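About Worine

Worine is a bookkeeping and payroll office for small businesses. We opened with 2 desks above a bakery and now look after 107 clients, most of them restaurants, dental practices, repair shops and family farms.

Lucía Cifuentes and Yae Shibata started the firm after several years at a larger practice. They wanted to work with owners directly and charge a flat monthly fee. We still bill that way. The fee covers bank reconciliation, sales tax filings, payroll and a monthly report that fits on one page.

Every client has one bookkeeper. If yours is out, Letay Nigatu at the front desk will find someone who can open your file and answer the question that day. Phones are open from 8:30 in the morning, and we close early in August.

We do not sell insurance or investments. For audits and estate work we refer clients to other firms and take no fee for it.

Our team

Mayu Okabe runs payroll and handles new hires, final checks and year-end forms. Aleksandra Wróbel manages accounts for shops and light manufacturing – job costing, inventory and equipment schedules. Lucía and Yae review every monthly report before it goes out. 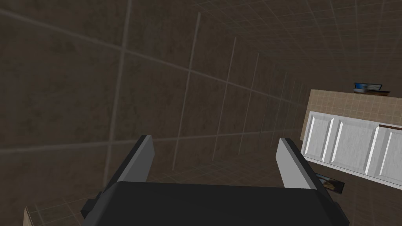 Open gripper, computer rendering

Visit or write

Our office is at 663 Tavares Street, on the second floor. Parking is behind the building, and the elevator is by the rear door. New clients should bring their last 7 bank statements and their most recent tax return.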